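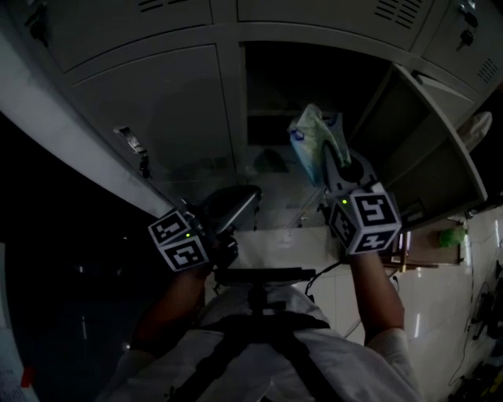

Gray lockers, one of them open.

Stop Calling It a Comeback Record

October 5, 2020

Quick one today because I have a deadline and a sink full of dishes. But this has been bugging me since the new Purnach album landed in September and every single writeup used the same word. Comeback.

Comeback from what? They put out a record I loved four years ago. It sold badly. The label dropped them. They kept touring, in a van, in weather, to rooms with 23 people in them. I know because I was in one of those rooms. Upstate, a place called Endlow, low ceiling, one bathroom, the kind of PA that makes a floor tom sound like somebody kicking a fridge. Best set I saw that year. Louder than bands with ten times the gear. The singer did the whole thing from the floor because the stage was too small for all of them, and by the third song you couldn't tell who was in the band and who had just paid eight bucks to get in.

That's not a band that went away. That's a band you stopped looking at.

And look, I get it. "Comeback" is easy. It's a story with a shape, and editors like a shape. Down, then up. I've written that headline myself, more than once, and for bands that deserved better. But think about what it says to everybody else who's in the van right now (well, not right now, nobody's in the van right now, the vans are all parked). It says the years between press cycles don't count. The seven-inch they recorded in a garage doesn't count. Three drummers, doesn't count.

The seven-inch, by the way. "Stisik." Pressed 300 copies, sold them off the merch table, and it's got two of the heaviest songs they ever wrote. The A side has a breakdown so slow I thought my turntable was dying. Copy number 309 doesn't exist, obviously, but I've seen someone online trying to sell one. Hand numbered. Wants serious money for it too. Buyer beware.

Anyway. You play that seven-inch and then you play the new album and there is no gap. None. The riff that opens side two is basicly the "Stisik" riff with a better amp. The screaming is the same screaming. The bit where everything drops out but the bass and you can hear somebody breathe in - they were doing that at Endlow, to 23 people, and it worked then too. What changed is the mix got cleaner and somebody paid for a publicist.

Which brings me to the part that will get me emails.

I think heavy music has a bigger problem with this than other kinds. Pop forgets people too, sure, but pop is at least upfront about it. Metal and hardcore go on and on about loyalty. Lifers. Family. Put it on a patch, put it on a hoodie. And then a band misses one festival season and we act like they died. I've had guys at shows tell me they "used to be into" a band that was playing the next night across town. Used to. They had the shirt on.

Part of it is the festivals. If you only see bands in a field in July, then the bands that aren't in the field aren't real to you. Part of it is streaming, where you get whatever the machine hands you, and the machine hands you whoever put something out last week. And part of it is us, the people who write this stuff. I had 6 chances to cover that tour. I checked my old pitches last night. Six dates close enough to drive to, and I went to one of them, as a fan, and didn't write a word. So I'm in this too. I'm not pretending I'm not.

Look at Oosthuizen if you want the other side of it. Two-piece, drums and baritone guitar, not a lot of vocals. Never had a hit, never had a flop, so they never get the comeback story either. They just get nothing. A record every year and a half like clockwork and each one a bit meaner than the last. The new one might be the best thing I've heard since spring. Count the reviews. You'll be done fast. A steady band has no angle, I guess. "Group continues to be very good" doesn't get clicks.

I'd click it. I'd click it today.

What I'd like, and this is not a huge ask, is for the reviews to talk about the music first. Purnach made a great heavy record. Forty minutes, no filler, one song that's maybe a minute too long (track seven, the clean intro, we get it). The drums are enormous. The lyrics are about debt and bad sleep and a dad who won't call back, and they are good lyrics, which you can't say about most of what I get sent. You could fill a whole review with that. Instead I read eight paragraphs about "the wilderness years" by people who could of bought a ticket to the wilderness for eight dollars.

And with every club dark right now it matters more. A lot of bands are going to look like they vanished this year. They didn't. They're home. They're writing, or they're working at the grocery store, or both. When the rooms open up again, some of them will have to play to 23 people for a while, and I'd like it if we showed up and if we wrote it down when we did. Endlow has a donation page going. They've got rent on an empty room. I sent them what I would have spent on drinks.

Purnach album is out everywhere. The Oosthuizen one you have to buy from the band direct, and shipping is slow, so order it now. Don't buy number 309.

OK. Dishes.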